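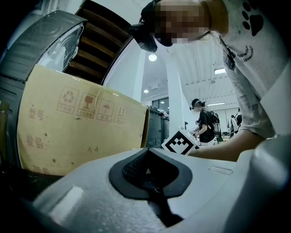
What does Vitimeo cover?

We cover small armed conflicts and ceasefires, mostly in island and border regions that get a paragraph in the big papers and then drop out of sight.

Our Story

I started Vitimeo at my kitchen table in Plestow after a decade on the foreign desk of a regional daily. Half my job there was cutting wire copy down to fit. A peace monitor would be pulled out of a district, or a militia would split in two, and I'd have 871 words in front of me and room for a couple of sentences (plus a headline, if the ad people were feeling generous). I kept the bits I'd cut in a folder, and after a while the folder was better reading than the paper!

So the first Vitimeo bulletin was really just that folder, tidied up and emailed to 300 people, most of them old colleagues and a few aid workers who'd asked nicely. It now goes to more than 1,000 readers. There are teachers, retired soldiers, people with family in the places we write about, and a fair number who I think just like maps.

What We Do

The bulletin comes out every week, early in the morning, and it's free. You'll get a short rundown of what's been reported, who reported it, and how much of it we could check. When an army says it has cleared a village, we say that the army said so. If the other side tells it differently, you'll read that as well. Casualty figures get the same treatment, and when they change we go back and fix the old page with a note at the top so you can see what was altered.

We also put out longer background pieces when we can manage it, usually on how a group started or why a truce keeps coming unstuck. They take me ages. The next one is due in May, and I've learned not to promise anything firmer than that.

Where We Work

We've got two offices, which sounds grander than it is. Plestow is still the main one, though we've moved out of my kitchen and into a couple of rooms above a tyre shop. The Umside office does our translation and keeps the archive in order, and they're the ones who'll answer if you write in about an old story. We share some background research with Ogola, a small publisher of travel safety guides, but they have no say in what goes in the bulletin.

Who Pays For It

Readers do, mainly. We don't take money from governments, political parties or anyone who sells weapons, and we don't run ads. If you'd like to chip in there's a supporter page, and if you can't, please keep reading anyway.

Getting In Touch

Corrections go to the top of the pile, so put the word "correction" in your subject line. For everything else, use the contact form and give us a few days.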